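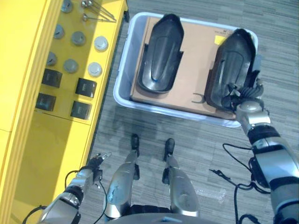

Wallden extends parts-sorting trial at Muvedthorpe

Wallden will keep its two-armed walking robot at the Hendricks parts store in Muvedthorpe until the end of October, after a first round of tests in which the machine completed 45 of 64 assigned picks without help.

The work consists of moving molded plastic parts in and out of shallow bins set at floor level. A person on the same job averages 56 picks an hour, according to shift supervisor Charmaine Le Roux. The robot is well short of that rate, and the store has not changed its staffing.

Test engineer Bheki Kekana said most of the failed picks involved glossy black parts with a raised rim. The robot carries a multi-fingered hand on the right arm and a two-finger gripper on the left. The right hand can close over a rim, but the part often tilts before it clears the bin. Small flat pieces are still left to staff.

Floor-level bins were kept in the trial at the store's request. "We have 3,000 part numbers and a lot of them live on the floor," Le Roux said. "Raising everything to bench height is a different project."

The next round adds picks from open shelving and a revised grasp planner from Skumance. Kekana said unattended running is not planned this year.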